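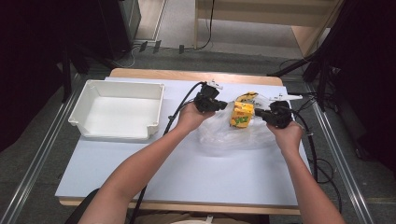
An earlier post in this thread asked:

> We're setting up our first two-handed Grika station and the grippers
> keep dropping out of Mosum in the middle of a take. Always the right
> one. We've swapped the hub and reinstalled the driver. Has anyone run
> one of these for a while, and what do you do to it between sessions?
> We also can't agree on where the cables should go. Two of us want
> them overhead, one wants them down the sides.

Oh, I'm so glad you asked, I have been itching to talk about our station! We have one at Grotemar that has been on packing tasks since May (tray on the left, bag in the middle, small groceries going in and out), and it logged 352 takes last month without a single dropout. It did not start out that way. For the first few weeks we had exactly your problem.

In our case it was the cable where it enters the gripper body. Whoever is working reaches across with the right hand more than with the left, so that cable bends at the same point all day long. The plug still looked fine and it passed every test with the gripper lying still. Try this: start a live view in Mosum, hold the gripper the way you would for a real grasp, and roll your wrist slowly all the way both ways. Ours cut out near the end of the roll every time. New cable from Öberg, problem gone. I'd do that before touching the driver again.

On routing, I'm on the side of the person who wants them down the sides. We let the left cable run down across the table past the left arm, and the right one goes down along the right side and off the edge, with the spare length in a loose coil near the floor. Loose is important! I had them tied up beautifully at first, and every long reach tugged on the plug. Overhead might work if you have a proper spring balancer, but we tried it with a plain hook and the cable swung into the camera view all the time.

What we do between sessions:

Wipe the jaws with a barely damp cloth, then a dry one. Juice cartons and food packaging leave a film you can't see, and thin plastic bags start sticking to the fingers. I ruined a whole morning of bag takes before I figured that out.

Open and close each gripper fully and watch the number in Mosum. Ours should read 54 at full open and 3 when closed. Those are our own values from our own calibration, so write yours on a piece of tape and stick it where you can see it. If closed creeps upward, check for a bit of torn film at the base of the fingers before you recalibrate. I have recalibrated around a scrap of plastic. Twice.

Push on the table. Ours sits on carpet between the two side rails and it creeps, especially after someone leans on it. We put marks on the carpet for the legs and just nudge it back.

Check the finger screws every 60 takes. By hand, with the short key, snug and no more. I cracked a finger going one quarter turn too far, and the new one came in a slightly different length, so both sides had to be zeroed again.

A few setup things I'd do the same way again. Keep the table top pale and plain, it makes a clear bag a little less awful to look at in the recordings (only a little, the highlights are still wild). Dark curtains around the back and the side have been great for keeping window light out. And get the chair height right before anything else! We spent ages adjusting jaw angles when the real trouble was that people's elbows were too low and they were bending their wrists to make up for it, which also goes straight into the cable problem above.

The part I haven't solved is a bag that collapses when you let go of it. With one gripper holding the rim and the other carrying a carton, you need the rim to stay put for a second or so, and our fingers let it slide. I've been cutting little pads out of shelf liner. They grip nicely but wear through quickly and they shift the closed reading. If anybody has a pad material that lasts, please post it, I will try it the same day.

To the original poster: could you send the Mosum log from one bad take, with maybe ten seconds on either side of the dropout? If the right channel goes to zero in one step, that's the cable for sure as far as I'm concerned. If it stutters first, look at the hub power supply instead. And tell us which way the vote goes on the routing!

Grotemar bench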